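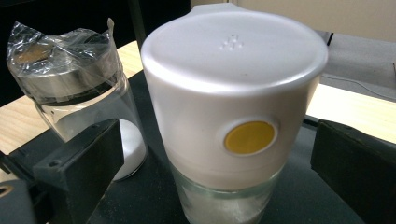 Doseador com botão amarelo e frasco de tampa metálica, ambos com pó branco.

Sal, açúcar e pós finos: frascos, tampas e doses

O sal e o açúcar são higroscópicos. Absorvem vapor de água do ar, formam uma película superficial e aglomeram-se quando essa película volta a secar. A farinha e os amidos aglomeram-se menos, mas perdem fluidez e apanham cheiros com facilidade. A escolha do recipiente depende de três dados: tamanho do grão, frequência de uso e distância ao fogão.

1. Escolher o fecho

Tampa metálica de rosca: boa vedação se a junta estiver inteira. Adequada a reservas e a pós finos. Com sal, verificar o interior da tampa uma vez por mês; o cloreto ataca o metal nos pontos em que o verniz saltou.

Tampa doseadora de plástico: vedação inferior, acesso rápido. Adequada a sal e açúcar de uso diário. Não serve para farinha, amido ou açúcar em pó, que compactam na saída.

Película aderente sobre a tampa: protege a rosca de gordura e de pó durante o armazenamento. Não substitui a junta.

2. Ler a escala do frasco

As marcas no vidro indicam volume, e um mesmo volume dá massas diferentes conforme o grão. Nas nossas pesagens, 500 ml de açúcar branco granulado Leone, sem bater o frasco, deram 483 g. Com sal fino o valor é mais alto; com farinha, bastante mais baixo. Para pão e conservas, usar balança. A escala chega para controlar a reserva.

Ler sempre com o frasco numa superfície nivelada e o pó assente. Um monte inclinado falseia a leitura.
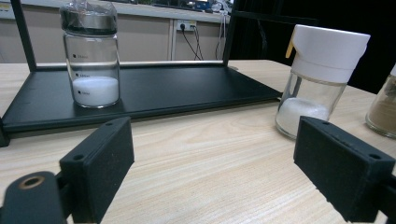 3. Arrumar na bancada

Reservas na prateleira ou no suporte metálico, doseadores à frente, sobre a madeira. Os pós brancos devem ter etiqueta no corpo do frasco e nunca só na tampa, porque as tampas do mesmo diâmetro trocam-se na lavagem. Os pós de cor ficam na ponta da fila.

Manter tudo a 80 cm do fogão, no mínimo. O vapor de uma panela destapada entra pela abertura do doseador e condensa na face interior da tampa.

4. Lavar e voltar a encher

Esvaziar por completo antes de lavar. Separar a tampa do vidro e passar as duas peças por água morna com detergente neutro. Nas tampas com patilha ou botão, insistir na articulação com uma escova fina, zona onde o sal cristaliza primeiro.

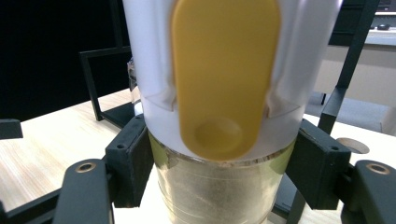
Secar a tampa aberta, com a face interior para cima, durante uma noite. O pano deixa fibras no orifício e não chega à articulação. O vidro pode ir ao forno a 100 °C durante dez minutos, sem tampa e sem junta, colocado a frio e retirado só depois de arrefecer. Não o fazer com frascos de vidro fino ou com fissuras.

Encher até dois terços. O espaço livre permite agitar o conteúdo e desfazer grumos antes de servir. 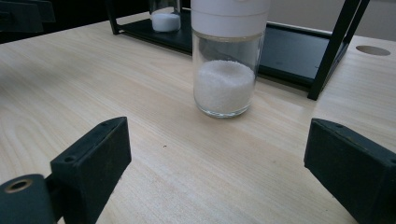
Redação Trura
Secção técnica de cozinha e despensa

5. Corrigir problemas correntes

Grumos moles: agitar com o frasco fechado. Se persistirem, passar por peneira de malha média.

Bloco duro: espalhar num tabuleiro, secar em forno baixo, deixar arrefecer e esmagar com o rolo.

Saída entupida: palito de madeira, a seco. A água empurra o sal dissolvido para dentro do mecanismo.

Tampa que não fecha: limpar a rosca com escova seca e verificar a junta. As juntas Tudex de silicone vendem-se avulso; medir o diâmetro interior da tampa antes de comprar.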